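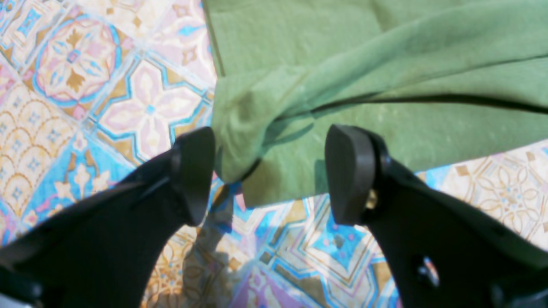 Fig. 1. The two fingers at the green cloth, one beside the bunched fold.

Can a machine fold the washing yet?
Student project report, spring term

My part of the project was laundry. The others in the group picked shelf stacking and wiping down counters, and I was very happy to be left with folding, which I do badly myself and which I had assumed a machine would find easy. It doesn't! A shirt has no fixed shape. Pick it up by the hem and the rest of it goes wherever it likes, and the next time you pick it up it goes somewhere else.

I logged 185 attempts on a two-armed set-up, all with soft things. An attempt counted as a success if the item ended up folded in half with the edges no more than three fingers' width apart. I know that is generous (my grandmother would have failed most of my successes), but a shop display table would be stricter and a family airing cupboard a good deal looser, so I aimed between the two.

The slowest fold I kept in the results took 317 seconds. I timed myself on the same job and needed five. Still, the slow one was my favourite of the whole term. The arm missed the corner, let go, came back lower and got hold of it, and I found myself cheering at a sleeve.

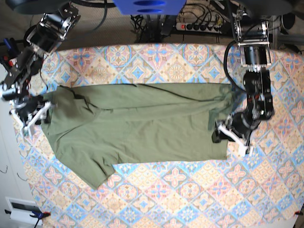 Using two arms changes the job completely. With one, you can drag a shirt about and hope. With two, one hand can keep the cloth still while the other brings an edge over, and most of the good folds in my log were done that way. The bad ones nearly all went wrong at the first pinch. Either the fingers closed on nothing or they took up two layers where one was wanted, and after that every later step was a fold of the wrong thing.

Remzi Ateş, who marked my first draft, asked why I hadn't tried smoothing the cloth before each fold. I had, a little, and it helped with wrinkles but also shifted the whole garment sideways - so the next grip then had to be found all over again. I would like to spend a proper term on that one step.
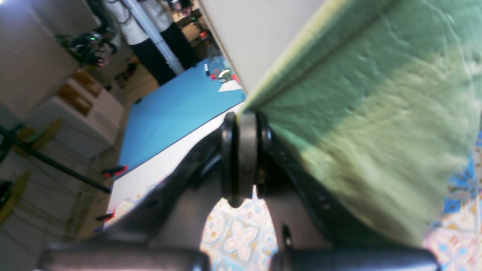

Would a small clothes shop get any use out of this today?

For refolding one kind of jumper at night, with the doors locked and plenty of time, I think it could be worth trying. During opening hours a person is far quicker and can also deal with the odd glove or hanger left in the pile.

My log also has a short list of items I gave up on. Fitted sheets are at the top, and I would leave them there until the plain T-shirts are going well.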